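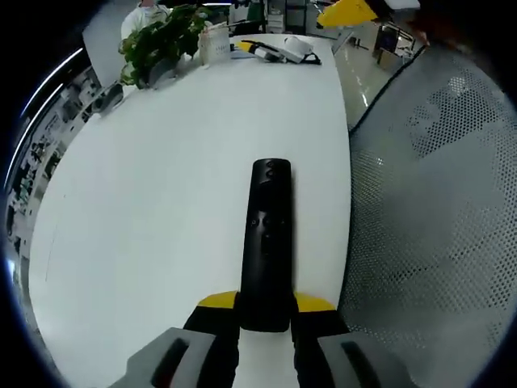 According to one member of the audience, small exporters still had no clear idea of what their loans would cost by the spring, and the central bank's regional branches ought to say so more plainly. The remark was made during the opening session of the Plosaston branch open day in October, and it set the direction for much of the morning.

The branch received 544 visitors, of whom 42 took part in the guided programme. The first part was given over to the quarterly survey of firms. Staff explained how replies are gathered from businesses in Plosaston and the Grellov valley, and how these reach the rate-setting board before each meeting. Answers on hiring and wages are read with particular care – they often move ahead of the official series.

Visitors were then taken to the market room on the second floor, where the previous day's bond auction was reviewed. Questions turned mainly to the length of time for which rates might stay at their present level. The branch gave no forecast.

After lunch, analysts from the brokerage Bañez presented a paper on lending to small manufacturers. Of the 32 firms they had followed, 18 had put off investment over the past year. A representative of Firkier, a maker of pump fittings, questioned whether the cost of credit was the main cause and pointed to weak orders from abroad.

The slides will be available from the branch library on request. The cash-handling hall was closed to visitors throughout.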